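Padside 57 Travel Trunk

The Padside 57 is our medium suitcase for travelers who go by train or car to the port and then continue by ship. It is 57 cm high, so it stands under most cabin beds and you can leave it there during the whole voyage.

The shell is hard, with rounded corners. Inside there are two halves. One half closes with a zipper, the other has straps for shirts and jackets. We added a flat pocket for tickets and passports, because many customers wrote to us about it after last July.

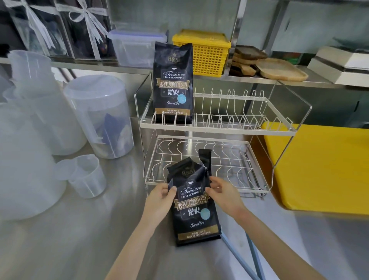 The four wheels turn in all directions and can be changed at home with the small key that comes in the box. The handle has three positions. Samuele Colombo, who designed it, is a tall man and he wanted the highest one to be comfortable also for him.

Weight empty: some 3 kg
Height: 57 cm
Colors: dark blue, sand, gray
Lock: three numbers, set by you
Warranty: 10 years on shell, 2 years on wheels and zippers

Please check the rules of your cruise line before you pack. On the first day the porters usually take the big luggage and it can arrive at your cabin in the evening, so keep medicine and swimwear in a smaller bag. Our Gedine day bag slides over the handle of the Padside.

Orders are sent within 13 working days. Returns are accepted for 15 days if the suitcase was not used.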